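Drondier Teaching Cell: Progress Report to the Ahuja Fund
June 3, 2025

Prepared by Rochelle Kasprzak, with Sushil Bisht and Bevan Donnelly
For: Adelmo Pellegrini, program officer

Where we are

Adelmo, we're very glad to be sending this one. When we last wrote, in January, the arm had been bolted down for a short while and we were still arguing about cable lengths. Now people sit down at it most working days and teach it things, and the arm does a fair share of those things back to us on its own. Not all of them, and the drawer is still a sore point (more on that below), but it has been a good stretch of work and we'd like you to see it in detail.

As of this week we have 2271 recorded demonstrations that passed review. The plan you approved asked for the pick-and-place set to be finished and the drawer set to be well under way by now. The first is done. The second is a bit behind, mostly for reasons we understand.

How we collect

We record in two ways. In hand guiding, the operator holds the arm near the wrist and walks it through the task while the joints are slack. In remote control, the operator sits at a second desk and steers the arm with the Mimgate handset, watching it directly or on a monitor. We started out assuming hand guiding would be the main method and remote control would be for special cases. It has gone nearly the other way. Hand guiding is lovely for the first few tries at a new task because you feel right away where the arm is comfortable and where it isn't. But the operator's own arms and shoulders get into the camera's view, and the learned behavior then has to cope with a world in which those arms are gone. With the handset, what the camera records during teaching looks like what it will get later when the arm is running by itself.

So our routine now is to hand guide a new task for one session, throw most of that away, and use what we learned to set the start positions and speed limits for the remote sessions. Sushil wrote this up as a one-page sheet and it has made starting a new task far quicker.

Of the accepted demonstrations, 647 were hand guided and the rest came from the handset. We kept the hand-guided ones because they turn out to be useful for checking joint ranges, even where we don't train on them.

The work area

The layout has settled down since January. We wanted a table where one arm could meet several kinds of everyday problem without anybody moving furniture between sessions: something to pick up, something to put it in, something to pull, something to slide and something to press. Bevan built most of it over a couple of weeks and has been adjusting it ever since. He chose cork for the work surfaces, and we have been happy with it. Small blocks stay where you set them, and it doesn't throw glare back at the camera the way our old tabletop did.
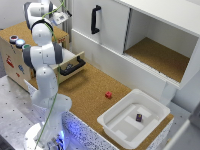

The teaching cell, with the red cube out on the cork, a purple block in the ribbed bin and the cabinet drawer partway open.

Layout matters more than we had guessed when we wrote the proposal. In the first version the bin and the cupboard were close enough together that operators kept taking a strange looping path to avoid one while reaching for the other. The recordings were full of these loops, and the arm faithfully learned them. It would pick up a block and then take it on a little tour before putting it down! We spread things out and recorded that set over again, and the tour went away.

Tasks, one by one

Cube to bin. Finished, and the one we show to visitors. The operator picks up a cube from wherever it has been set and places it in the bin. We varied the start position on purpose and also recorded plenty of runs with another block already in the bin, so the arm wouldn't be thrown by finding company in there. On its own it now does this dependably when the cube starts in the part of the table we recorded. Toward the far edges it gets hesitant, hovering and then coming down short. Sushil wants to add edge starts and we agree with him.

Block out of bin. Also finished, and harder than we expected. The ribs on the bin floor let a block sit at a slight tilt, and a grip that is fine on flat cork can slip. Our operators solved it without being told: they come in a little lower, close slowly, and pause before lifting. That pause shows up clearly in the recordings, and after training the arm pauses too. Seeing that for the first time was a real thrill for all of us. No one had written a line about pausing.

Sliding door. Recorded and in review. This is a good remote task, with a long, steady motion and a handle that is easy to find. The only trouble so far is operators pushing past the end of travel, which trips the force limit and ends the run. Bevan has put a tone on the handset that rises with force, and people learn to stop on it very quickly.

Buttons. Recorded in part. Pressing is simple, but pressing the one you were asked for is where the interest lies, and we want the color named in the instruction for each run. Our early runs didn't store that instruction properly, so they can't be used for this. The fault was in our recording script and it has been fixed.

Drawer. The sore point. Opening goes well with either method. Closing goes well. Opening it, putting something inside and closing it again, as one continuous run, is still poor. The runs are long, the operator gets tired, and a small slip near the end spoils everything before it. The arm on its own often opens the drawer nicely and then seems to lose the thread. We think we should be teaching it in shorter pieces, and we describe that under next steps.

Operators

We have 11 trained operators, and we would like to say a word for them, because the quality of this project is mostly the quality of their hands. Training takes one morning. The first hour is hand guiding with the speed turned down, and after that it's the handset and a lot of dropped blocks. Most people are producing usable runs by their second session.

What surprised us is how much personal style gets through. Trevor Yeoman approaches everything from above and straight down, very tidy. Rochelle comes in from the side in one sweep. Both succeed, and for a while we trained on both together, and the arm would sometimes start Trevor's way, change its mind and finish Rochelle's way, with poor results in the middle. We now ask operators to agree on an approach for each task before recording begins. We don't ask them to agree on speed, since some variety there appears to help.

We also cut session length. Reviewers were rejecting far more runs from the last part of a long session than from the first. Shorter sessions with a proper break have brought the rejected share down, and the operators like them better.

Review and storage

Every run is watched by someone other than the person who recorded it. The reviewer marks it accepted, rejected or "odd," and the odd ones go into a folder that we look at together. That folder has become the most useful hour of our week. It's where we spotted the looping paths, and where we found that one joint was settling slightly late after fast moves.

Accepted runs go to the Ovex server each night, along with the handset input, the joint readings, the camera video and the instruction text. Anyone at Ahuja who would like access only needs to ask Sushil.

Problems and delays

We lost time to a worn connector on the handset, which gave us short dropouts that looked like operator hesitation. It took us too long to work out what we were seeing. We went back through the affected sessions and removed 490 runs that we could no longer trust. That hurt, and it is the main reason the drawer set is behind. The connector has been replaced, and the recording script now stops a run when it detects a dropout.

Lighting was the other nuisance. Runs made late in the afternoon looked different enough that the arm did worse when tested in the morning. We've put up blinds and added fixed lamps, and we keep a few mixed-light runs on purpose so the arm isn't spoiled.

Spending is within the approved budget. The lamps, blinds and connector all came out of the small equipment line, and there is still money left in it.

Next steps

For the coming period we plan to split the drawer task into three taught pieces (open, place, close), each with its own recordings, and then collect a smaller number of full runs to join them. Bevan will also add a foot pedal to the handset desk so the operator can mark the moment one piece ends and the next starts.

We will finish the button set with the instruction stored correctly, and add the edge starts for the cube task. We'd also like to try corrections: the arm runs on its own, and the operator takes over with the handset only when it begins to go wrong. Sushil tried this informally on the bin task and was excited by what he saw. It was a handful of runs, so we aren't claiming anything yet, but it may be a much better use of an operator's time than recording the easy parts over and over.

One request: we would like to move part of the travel line into operator hours. The trip to the Drondier workshop is no longer needed now that Bevan can service the joints in house, and extra hours would let us catch up on the drawer. Rochelle can send the revised figures as soon as you tell us which form to use.

You are welcome at the cell any time, and we'll save you a turn on the handset.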